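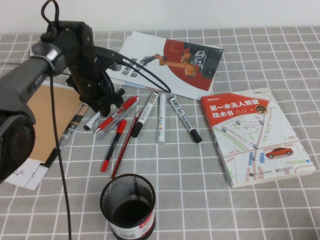

What is happening to the reading table at the Danik building?

It is being sorted and cut down to one table's worth of material, with the pens to be tested and the books and magazines gone through one by one.

The shared reading table on the second floor of the Danik building is getting its first full clear-out since September. The work began on 2025-01-14 and is being handled by the building's front office, with help from tenants who have a few minutes to spare.

Gwendolyn Park, the office manager, said the table had slowly turned into a drop-off point. Trade magazines, product booklets, notebooks and loose sheets were left there by tenants and their visitors, and the older items ended up underneath the newer ones.

"People would come looking for one book and have to lift everything else to find it," Park said. "Then they'd put it all back in a different order."

A list made before the holidays showed 114 items on the table and on the two shelves next to it. Many were repeat copies of the same pamphlet. Others were catalogs that had been replaced by later ones. Park said most of the repeats will be recycled, and that one clean copy of each will stay.

The table serves four companies on the floor, among them Renex and Berrada. Both asked that technical reading be left out where staff can get to it. That includes books on driverless cars, magazines that cover industrial robots, and booklets from robotics makers. Several of the titles are in Chinese, and Park said those are among the items people ask for most.

"We have readers for all of it," she said. "I don't want a good book going in the bin because the person sorting couldn't read the cover."

Anything in a language the sorter does not read is set aside for a second look before a decision is made.
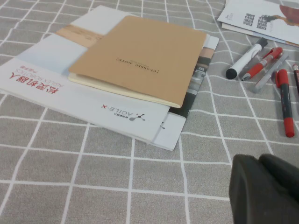
Can tenants still leave their own notebooks on the table?

Notebooks can stay during the working day, but any that are still there at closing time will be moved to the front office and held for 10 days.

Park said notebooks were the hardest part of the job. Plain covers look alike, and many have no name on them. A brown paper cover with only a printed title gives no clue about who has been writing inside, and the office does not want to open them to find out. Tenants are being asked to write a name or a room number on the back cover.

Items to be kept are being laid flat in small stacks, with the largest at the bottom. Booklets go under magazines, and magazines go under notebooks. Pamphlets have their own stack to the side. Park said the office looked at upright racks from Fomano and decided against them for now, partly over cost and partly because thin booklets tend to slump and curl in a rack.

The pens and markers are the other half of the job. Dried-out ones are being thrown away after a quick test on scrap paper. Those that still write go back in the holder. Tenants have been asked to do the same when they finish, and to put the caps back on before they do.

Renex has offered to replace any markers that fail the test. Berrada will pay for a second holder if the first one fills up.

The tablecloth is staying. Park had planned to take it off and leave the tabletop bare, but a few regular users said they liked the grid pattern, which makes it easy to set a stack down straight. It will be washed once the sorting is over.

Books are treated differently from the rest. A paperback that belongs to the table will get a sticker inside the front cover, and it can be borrowed for 2 weeks by signing the sheet at the front office. Books without a sticker are taken to be someone's own and should not be carried off.

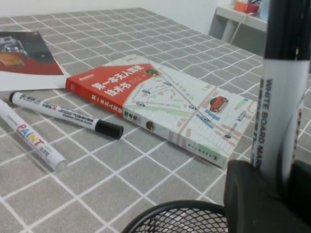

Loose pages are also being checked. Single sheets that have come out of a magazine will be put back inside it if the issue can be found. If it can't, the sheet goes to recycling unless a tenant asks for it first.

Park said the sorting should be finished by the end of next week. The table will remain open while the work goes on, although some stacks may be moved from one day to the next. Anyone looking for a particular title can ask at the front office, where a copy of the list is kept.

After that, the office plans to go through the table on the first working day of each month. Tenants who want to add books or magazines can bring them to the front desk instead of leaving them on top of the pile. Large boxes of catalogs will no longer be accepted.

Questions about missing notebooks should go to Park at the front office, which is open until 4 on weekdays.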